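Thin crack or scratch and brown stain in a matte white tabletop – fill it or replace the top?

Posted in Furniture & Surfaces by Martim Esteves

I have a large white work table with a flat matte finish, slightly off-white. A thin brownish line has appeared across the lower half of the top. It wanders in a shallow arc, and near the middle of it there is a small tan-brown stain where the line gets a little thicker. The rest of the surface has faint gray smudges and tiny dark specks.

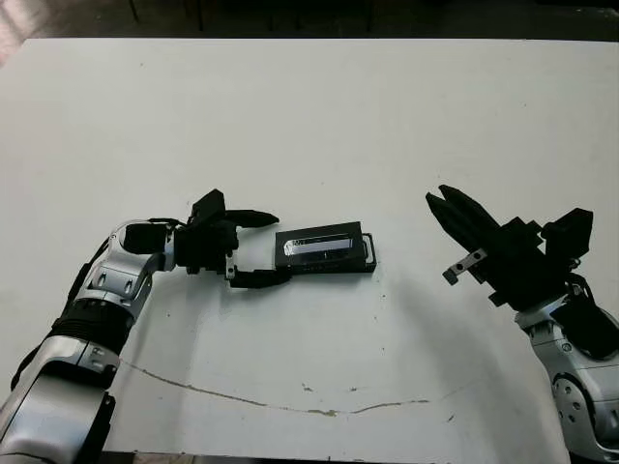
Gonçalo Neves asked under the post whether a fingernail catches on the line when it is dragged across at a right angle, and whether the top is solid or a coated board, as the repair is different for each.

To reply to that: the nail catches slightly for part of the length and slides over the rest. I do not know what the top is made of. I bought the table used from an office clearance in Naditthorpe and there is no label on the underside. The underside is painted, so I can't see the core.

What I have tried so far is dish soap and warm water, then a paste of baking soda left on for a while. The smudges got lighter. The line did not change, and the stain is maybe one shade paler, although that could be wishful thinking.

I would like to know:

Is this a crack in the surface or a scratch that has collected dirt?
Can the stain be pulled out before I fill the line?
Is there any way to fill it that keeps the matte look? The table is used daily and gets wiped down a lot.

A new top from the Gouveia shop is 300 plus delivery, so I would prefer to repair this one if the result is decent.

Beatriz Marinho

You can't settle crack versus scratch from the color. Both go brown once dirt or coffee gets into them. Test it instead. Clean the line, let it dry overnight, then put one small drop of water on a section where your nail catches. Wait a few minutes and wipe. If the line has darkened and stays dark for an hour or more, water is getting under the finish and you have a crack. If it wipes off and looks the same as before, it is most likely a scratch. Do only the one drop. If the core is particleboard or MDF you don't want to feed it water, and for the same reason I would stop using wet pastes on it now.

Stain first, filler second. Filler over a stain locks it in, and it will show as a tan spot through anything white.

For the stain:

1. Dampen a cotton swab with 3 percent hydrogen peroxide, the drugstore kind. It should be damp and not dripping.
2. Lay it on the stain only and leave it for ten minutes.
3. Blot with a dry paper towel. Don't rub, or you will polish the matte finish and get a shiny patch.
4. Repeat up to three times, with drying in between.

If it hasn't moved after that, it is probably below the finish and you will have to cover it.

For the line, use a white repair paste in a tube, the type sold for laminate and painted furniture. Test the shade somewhere hidden. Most of these pastes are a cold bright white, and an off-white top needs a trace of cream mixed in. Press the paste in with a plastic card held almost flat, working across the line and then along it. Scrape off the excess right away. It will shrink, so plan on a second pass the next day.

Leave it alone for 24 hours before you wipe the table.

About the finish: most fillers dry with more sheen than the surface around them. A gray nonwoven pad, very light, along the filled line only, brings it down. If you go to sandpaper, nothing coarser than 500, and stop early – it is easy to sand through a thin coating and there is no way back from that.

On the parts where your nail slides over, don't fill. There is nothing for the paste to hold on to. Clean those and accept them.

Afonso Fonseca

Had a line like this on a desk. Magic eraser. Took most of it off in 2 minutes. The spot where I used it is shinier than the rest though, so maybe try it in a corner.

Américo Seixas

I agree with Beatriz on the order of work. I would add one check before spending time on filler.

Put a long straightedge across the line in several places and look for light underneath. If one side of the line sits higher than the other, or the top bows there, the board is moving and any filler will crack again along the same path. Then look at how the top is supported. Wide tops on a frame without a center rail sag over the years, and the surface gives way where the bending is greatest. Adding a rail underneath costs little and should be done before the cosmetic repair.

If everything is flat, go ahead and fill.

I also would not try to sand the specks out. If they are in the finish, sanding makes the area worse. If they sit on top, a plastic scraper lifts them.

As for cost, if the drop test shows water getting in and the straightedge shows a step, I would put the 300 toward a new top. A covering film is another choice, but a raised edge will print through it within weeks.

Martim Esteves

Thanks. The drop stayed dark on one short section near the stain and wiped off clean everywhere else. The straightedge shows no light. I will do the peroxide this weekend and fill only that section.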